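4.2 Farmland conversion at the Stonero edge

The Stonero tract covers 112 acres of row crops between two built-out subdivisions. It was rezoned for housing in January, with 18 acres held back for a road extension.
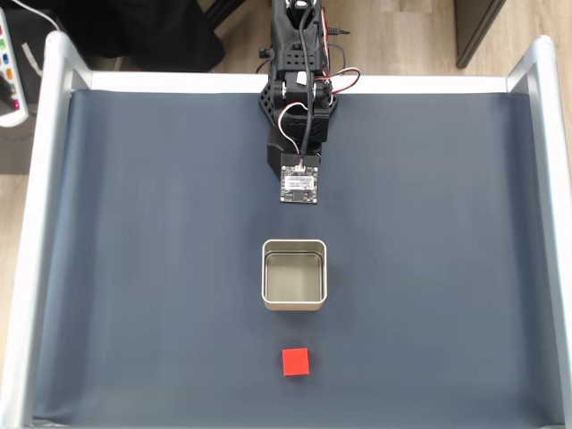

Figure 2. Arm with attached circuit board and cabling.

Why was the tract passed over for so long? Sewer service stopped at Rendidbridge — the trunk line reached the tract only after the land to the north had filled in.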